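Looking after coloured cups and a white work table

Coloured plastic tumblers get used for everything in our house – rinsing paintbrushes, holding pencils, measuring potting mix, drinking out of when the dishwasher is full. These are the habits that keep ours in decent shape, along with a few notes on the white table they spend most of their lives on.

Washing

Warm water, a drop of dish liquid and a soft cloth will do for most days. Skip the scourer. Plastic with a matte finish shows every scratch, and the scratches hold tea and tomato. If a cup has already picked up a stain, make a paste of bicarb soda and water, smear it on the inside and leave it for 14 minutes or so before rinsing. Our kitchen timer is set to that for eggs, so that's what the cups get.

For a smell that won't shift, fill the cup with warm water and a splash of white vinegar and leave it overnight. Wash it again in the morning.
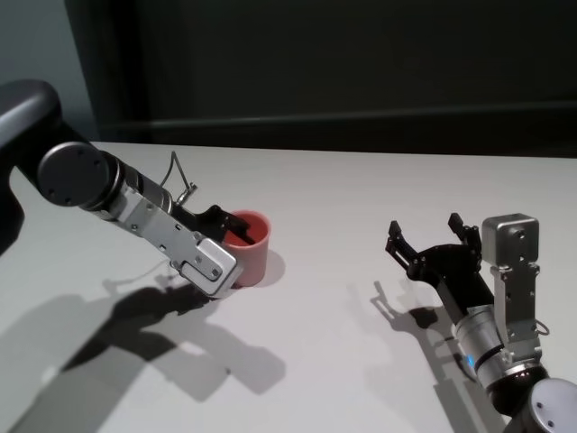
Red cup standing upright on the white table.

Drying

A cup turned over on a flat surface traps moisture underneath. Use a rack, or fold a tea towel so one side of the rim is propped up a little. Once the inside is dry you can store the cup whichever way you like. We keep ours mouth down in the cupboard over summer, when the dust blows in off the road.

Don't stack tapered cups damp. They grip each other, and twisting them apart is how rims get cracked. If two are stuck, put cold water in the top one and stand the bottom one in warm water for a few minutes, then pull straight.

Keeping the table white

Wipe up coloured spills straight away, beetroot and turmeric above all. A damp microfibre cloth handles crumbs and pencil dust. For the grey marks that metal leaves behind, try a plain white eraser first, then the same bicarb paste you used on the cups, rubbed lightly in circles.
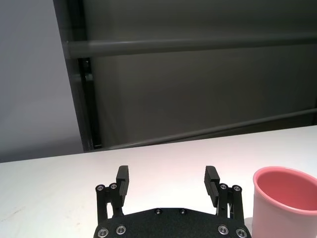 Test any cleaner on the underside or near a back corner before you use it on top. I ruined the finish on an old Lendau desk with a cream cleanser, and the dull patch is still there under the lamp. The Semora spray I use now is diluted in a 1000 mL bottle, two capfuls to the bottle, and it lasts us until October if I fill it in winter.

Dry the surface afterwards. Streaks on white are mostly leftover detergent, so if you see them, go over the table again with plain water and a clean cloth.

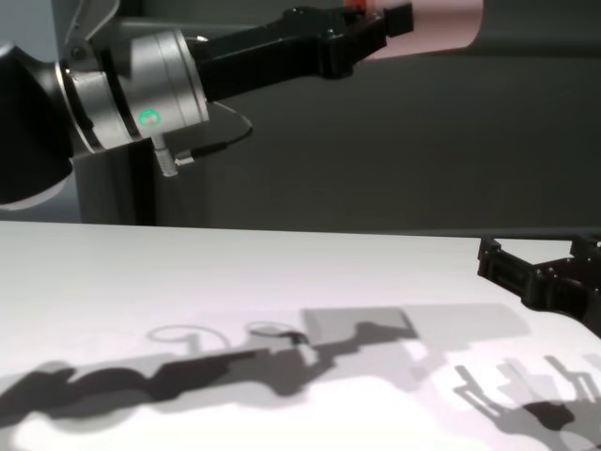
A bit of red and a soft pink behind the black and silver gear.

Sorting by colour

Give each job a colour and stick to it. Red and pink cups are for the workbench here, and anything clear is for drinking. It saves somebody taking a mouthful of brush water. Once a cup has held glue, paint or solvent it stays in the workshop for good – write a W on the base with a paint marker.

Check rims and bases every so often. Run a dry fingertip along the edge, and if you feel a rough spot on a drinking cup, retire it to the shed. It will still do for screws or seedlings.
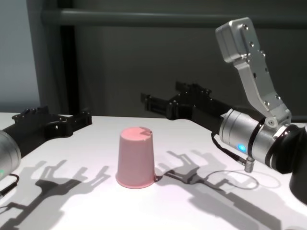
Can I put plastic cups in the dishwasher?
Most will cope on the top rack, but check the base for a dishwasher symbol first. Keep them away from the heating element and skip the heated dry cycle, which can warp the rim.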